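### 4.2 Do shared tables make people talk?

The claim that round tables produce more conversation than square ones is repeated in most guides to café and canteen design, and we have trouble finding its source. Delaunay cites Csizmadia; Csizmadia cites a trade brochure from Voden, a furniture seller. Neither reports a comparison group. Hong's later survey of 14 canteens does have one, but the sites with round tables were also the quieter ones, and her analysis makes no correction for noise.
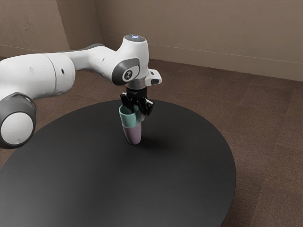 **Figure 3.** A large round black table, with two stacked cups held over it.

Bíró's reanalysis drops the 3 loudest sites, and the reported effect shrinks to almost nothing. Fagundes objects that this throws away the busiest lunch hours, when strangers are most likely to sit together. She may be right, but her own data cover 2 canteens, both in the same building, and diners there mostly knew each other already. We would want to see seating assigned at random before accepting either reading. Until then, the advice to buy round tables rests on taste, and managers who pay extra for them should be told so.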